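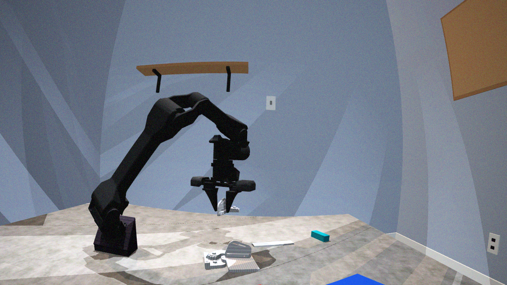
Progress Report to the Skillham Fund
Project: Review of the Kaken simulation kit for small-parts handling
Submitted by: Murray Perron, Project Lead, Uvumbridge Technical Institute
Date: 2023-03-22

1. Purpose of this report

This report covers the second stage of the review supported by the Skillham Fund. It sets out the work completed since the first report, the findings so far on the Kaken kit, the state of the budget, and the work planned for the final stage. The Fund asked for particular attention to whether the kit could be used by colleges that have no robot arm of their own. Section 4 responds to that request.

2. Background

The Kaken kit is a software package for building and running simulated tabletop tasks with a single robot arm and a two-finger gripper. It is supplied with a set of ready-made rooms, a parts library, and tools for recording each run. The Institute is reviewing it as a possible basis for the handling module in the technician certificate. The module is at present taught on two physical arms leased from Gagnon, and the waiting time for those arms has limited enrollment.

3. Work completed

The kit was installed on the teaching workstations and on one server. Installation on the workstations went smoothly. The server required a change of graphics driver, and the supplier's written instructions did not cover this case. Gagnon's support desk, which also handles the Kaken product in our region, provided a corrected procedure within two working days.

Staff then prepared the main test task, in which the arm picks up small machine-style parts from a tabletop. Shapes were chosen to vary in difficulty: a toothed block, a curved metallic handle, a flat slab, and a long, narrow strip. A small cyan block is used as the easy case. The room settings, including wall color, table surface and fixtures, were left close to the supplier's defaults so that other colleges can repeat the work.

A total of 204 runs were recorded under operator control. Of these, 20 were set aside after logging faults and are not included in any of the findings below. The faults were traced to a full disk on the server and have not returned.

4. Findings to date

Operator control. Trainees with no earlier experience were able to complete the introductory exercise in a single session. The on-screen camera controls were the most common source of complaint. Several trainees asked for a fixed side view, and the kit allows one to be saved, although the menu for doing so is hard to find.

Grasping behavior. Contact between the fingers and blocky parts is handled well. Curved parts are less dependable. The handle in particular tends to slide out of the grip when approached from above, more often than staff would expect from a physical part of similar form. The supplier has been asked whether the friction values can be set part by part.

Appearance. Surfaces and shadows are adequate for teaching. Reflections on metallic parts were rated lower by the instructors who also teach machine vision, and they recommend against using the kit as the only source of images for that course.

Use without a physical arm. The kit can support the first 10 hours of the handling module without any access to hardware. Work on safety, guarding and emergency stops cannot be moved into simulation, and the review team does not recommend that it should be.

5. Budget

Spending stands at 70 percent of the award. The license and the server upgrade have been paid in full. Staff time is slightly under plan owing to a delayed appointment, and the Institute asks the Fund's permission to carry the difference into the final stage. No additional money is requested.

6. Open issues

The license terms for partner colleges remain unclear. The current agreement names the Institute only, and the supplier has not yet confirmed a price for shared use. Export of recorded runs is also limited to the supplier's own format. A converter has been promised, but no delivery date has been given.

7. Next steps

In April the team will repeat the main task with adjusted friction settings and will run a matching set of trials on the Gagnon arms, using printed copies of the library parts. Results from the two sets will be compared by part type. A draft of the final report will be sent to the Fund for comment before it is released to partner colleges.

Questions on this report may be addressed to Murray Perron at the Institute's main office.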